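Up at 5, coffee, no real breakfast, half a granola bar out of the glove box. Still dark. Rained most of the night and the gutter over the back steps is dripping again, need to get up there before it gets cold for real.

Packing week. Everybody behind. The Purves order got moved up so we're all hopping, and Dougal Tosh in a mood before he even had his coat off. Says the packing slips for Camuveo were printed on the wrong stock and who did that. Not me. Pretty sure it was me. Reprinted them, kept my head down, he forgot about it by lunch.

Knees bad. The new mats are no better than the old mats. Will bring the gray sneakers tomorow.

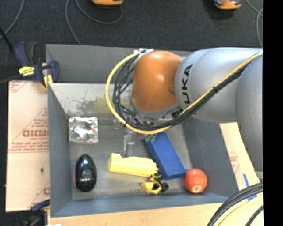

Bins are my whole life right now. Asked again for liners and got the same answer, next quarter, which is what they said last quarter. The big gray one is the worst of them, floor all scuffed, scratches up the back wall and those dark marks that I have gone at with the green pad and the good cleaner and they do not budge. Also a yellowish patch on the back there. Glue? Old tape? Tried a fingernail, tried the citrus stuff. Gave up. And then the crinkly silver packages, I hate those, one sits in the back left corner throwing the light right in your eyes and you can't read anything off it from where I stand. Blue blocks are fine. Love a blue block. Nice flat sides, stack like a dream, go in the carton any which way. If it was all blue blocks I'd be home by 3.

Told Dougal we should sort the shiny ones into their own bin, first thing, before anything else gets mixed in. He said write it up. So now I have to write it up. Two pages he wants. TWO. For a thing I said in one sentence standing next to a tape gun.

Lunch was the leftover chili, too salty, ate it anyway. Called the dentist from the parking lot, on hold for 20 minutes, then got cut off. Did not call back. Will do it tomorrow. (Said that last time.)

Afternoon went quicker. Flulero cartons came in flat and somebody had to fold them all, so me, and my thumbs are raw from the cardboard. Ran out of the wide tape at the worst moment, used the narrow, looks awful, holds ok. Left a note on the supply closet door in big letters. Someone will ignore it.

Braltitz stuff still not here. Truck's supposed to come in the morning, fine, then it's tomorrow's headache.

Home by 6. Eggs and toast. Laundry in, forgot the laundry, found it, ran it again becuase it smelled. Need: milk, dish soap, wide bandaids for the thumbs, batteries for the hall clock. Haven't started the write up. Might do it in the morning if I wake up early enough, going to bed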